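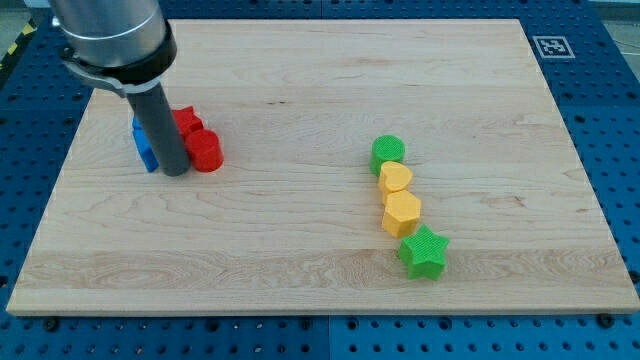 Blue and red blocks on a planked board, the kind of set Savvas Drakos has been arguing about.

Search this site Search Enter keyword

Plain blocks, high prices and a doubtful toymaker

Savvas Drakos has spent most of his working life selling wooden toys, and he doesn't believe half of what is said about them. He runs a small shop in Clomville with a workbench in the back, where he repairs what he can and gives up on what he can't. I went to see him with a list of questions about blocks. He answered most of them with another question.

I started with the claim on so many boxes that simple shapes make children better at math. "Better than what?" he said. "Better than a kid with a pile of spoons? I've asked three different reps that and I'm still waiting." He has no quarrel with blocks. He played with them, his daughters played with them, and he keeps an open tub on the floor for customers' children. What bothers him is the price that goes with the promise. A set from Tillano, a label he stocked for two seasons, came in at 765 in its largest version. "For blocks! I sold one. The man brought it back in August and I couldn't really blame him."

I wondered if the wood was at least nicer. He allowed that it was. He is fond of a board with visible grain and the odd dark fleck, and he gets annoyed when buyers send those back as faulty. "People say they want natural, then they find a knot and they want a refund. A knot is where a branch was. What did they think they were buying?" On the other hand, he doesn't accept that grain teaches anybody anything. A brochure he showed me said that looking at wood "grounds the young learner." He had drawn a line through the sentence in pencil.

The star is a sore point. Drakos thinks star-shaped blocks are put in sets because they look good in the catalog. "You can't build with a star. You can lay it flat and put something on it, fine, and then you've got a wobbly table. A cylinder at least rolls away, and chasing it is half the game." I said my own son had carried a red star around in his coat pocket for most of a winter. He thought about that and said it was probably the best use he'd heard of.

Wissam Jaber, who buys for the Buenaventura play center across town, doesn't go along with all of this. I reached her by phone afterward and read her the line about the wobbly table. "Savvas thinks a block is a brick," she said. "Our kids sort them, hide them, feed them to dolls. The star goes first, every time." Her center has 36 children on its books and uses the Dinum range, which is painted in flat, strong colors. She chose it because the paint held up. Had she seen any sign that the more expensive sets were worth it? "No. I'd love to tell you yes, I've signed some of those orders."

Back at the shop I had asked Drakos about color. Makers like to say that keeping to one or two colors is calming, and that red and blue together are easy for small children to tell apart. He believes the second part. "Sure, red and blue, who mixes those up? But calming? Stand here on a wet afternoon when there's 8 of them around the tub and tell me who's calm." He would sooner hear about what the paint is, how thick it goes on and what it looks like after seven years of being dropped. Those are the answers he has trouble getting. One supplier told him the finish was "child-led." He asked what that meant and the call ended soon after.

So what would he tell a parent with a little money and a free shelf? He was reluctant, and said parents should stop asking shopkeepers. When I pushed, he said to buy a small set secondhand, smell it, run a thumb along the edges and skip anything that comes with a guidebook. He'd take cubes and cylinders over fancy shapes, and a flat board to build on if the carpet is thick. "And if they'd rather play with the box, let them. I would have."

I bought a bag of odd cylinders from his repair bench on the way out. He charged me seven dollars, and I still think that was a bit much.

We use cookies to improve your visit. By continuing to browse you agree to our use of cookies. Accept Manage settings

Contact us | Copyright, all rights reserved | Back to top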